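Why Do Shiny Floors Show Reflections?
Uvia Kids: Light and Color
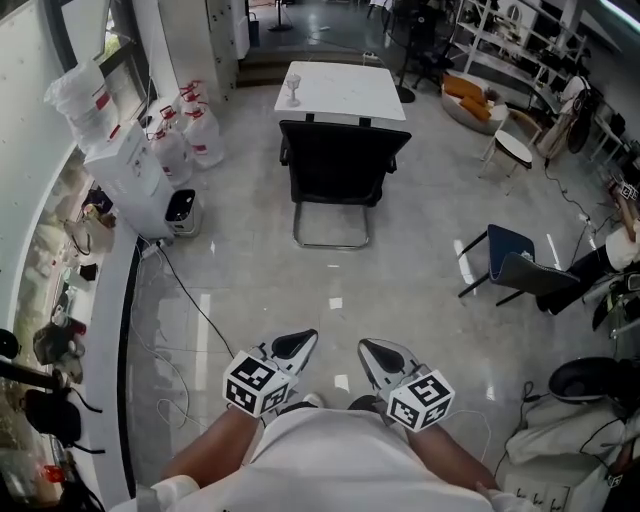 The metal base of an office chair reflects in glossy gray floor tiles.

A mirror is made to show you a picture of things. A floor is made to be walked on. But some floors act a little like mirrors, and you may see windows, lamps or chair legs in them. To find out why, you need to know what light does when it hits a surface.

How light bounces

Light travels in straight lines. It leaves a lamp or the sun and keeps going until it meets something. Then some of it may go through, some may be soaked up, and some may bounce off. Light bouncing off a surface is called reflection.

You see most things because of reflection. A book does not make its own light. Light from a lamp hits the book, bounces off and goes into your eyes. In a completely dark room there is no light to bounce, and you can't see the book at all.

Light follows a rule when it bounces. Think of rolling a ball against a wall. If you roll it straight at the wall, it comes straight back. If you roll it at a slant, it leaves at the same slant on the other side. Light does the same. Scientists measure the slant from an imaginary line that sticks straight out of the surface. If light comes in at 60 degrees from that line, it bounces away at 60 degrees on the other side. If it comes in at 17 degrees, it leaves at 17 degrees.

Smooth and rough

Now think of many balls rolling side by side at a flat wall. They all hit the wall at the same slant and they all leave at the same slant, still side by side. If the wall is bumpy, each ball hits a different bump and goes off in its own direction.

A smooth surface keeps the light in order. The light from a chair leg bounces up to your eye in the same pattern it had before, so you see the chair leg again, upside down. A rough surface scatters the light. The light still reaches you, but the pattern is mixed up and there is no picture.

The bumps can be too small to feel. A sheet of paper seems smooth under your finger, but through a microscope it looks like a pile of tangled threads. Those threads scatter light, so paper is not a mirror.

What makes a floor glossy?

Many floor tiles are made from clay that is baked in a very hot oven called a kiln. Some are coated with a glaze first. In the heat, the glaze melts and spreads into a thin layer of glass. Other tiles are rubbed with finer and finer grit until the bumps are worn down. This is called polishing. Wood floors can be shiny too, when they have a coat of varnish or wax that fills in the tiny gaps.

Why is a mirror brighter?

A mirror has a thin layer of metal behind the glass, and metal reflects most of the light that hits it. A tile reflects only a small part. The rest goes into the tile, where some is soaked up and some is scattered back out. The scattered light shows you the tile's own color. When you look at a shiny floor you see two things at once: the color of the floor and a faint picture of whatever is above it.

Dark floors often show reflections more clearly than pale ones. A pale floor scatters a lot of light, and it drowns out the faint picture.

Try it yourself

You will need a flashlight, a sheet of aluminum foil and a room you can make dim.

1. Lay the foil flat on a table with the shiny side up.
2. Shine the flashlight at it on a slant, toward a wall. Look for a bright patch on the wall.
3. Crumple the foil gently, then open it out again. Don't press it flat.
4. Shine the flashlight at it the same way.

The bright patch has broken up into many small ones. The foil is the same metal as before, but its surface now points in many directions.

Another test needs only a shiny floor. Stand up and look straight down at it. Then crouch low and look across it toward a window. The reflection is stronger when you look from low down, where light skims along the floor before it reaches you.

Words to know

Reflection: light bouncing off a surface.
Glaze: a glassy coating on baked clay.
Kiln: a very hot oven for baking clay.
Scatter: to send off in many directions.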